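Gripper upkeep mtg, 1 Nov 2021, Trorkotdale
Present: Ching-wen Kwok, Anas Chamoun, Kwan-ho Kuo (notes). Guoqing Fu joined for item 3. Apologies: Yu-ting Chang

**1. Fingers**
- Ribbed fingers on the Osora hand-held unit going soft at the tips. Anas wants a swap every 1000 grasps, Ching-wen says wait for visible cracks. Left it at 1000, look again in February.
- Spares: order from Gavier not arrived. Anas chasing.
- Old pairs go in the bin marked SCRAP, not back in the drawer pls.

**2. Screws**
- One at the apex worked loose twice last month. Threadlock on all finger screws from now on, blue only.
- Check by hand before each session - don't crank them, the rubber bulges and the fingers stop meeting square.
- Kwan-ho to write torque value on the lid of the tool box.

**3. Camera + mount**
- Guoqing recalibrated after the mount was changed. Error was 8 pixels before, under one now.
- Recalibrate any time the white mount comes off, even for cleaning. No exceptions, we lost 235 clips to this.
- Lens wipe at start of day. Dry cloth, no spray.

**4. Fabric work**
- Towel folding next, then sheets. Lint gets in teh ribs, brush out after every 100 folds.
- Ching-wen asked about softer pads from Arnardóttir. No budget til Feb, parked.

**Actions**
- Anas - Gavier order
- Kwan-ho - torque note, threadlock
- Guoqing - calibration steps on one page, shared drive
- Yu-ting - brush + cloths (someone tell her)

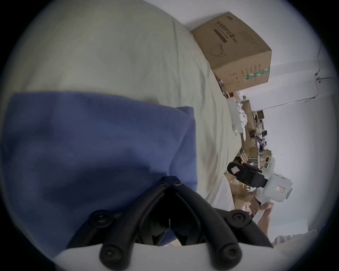 Item 4: gripper at the bed, blue fabric folded on the green sheet.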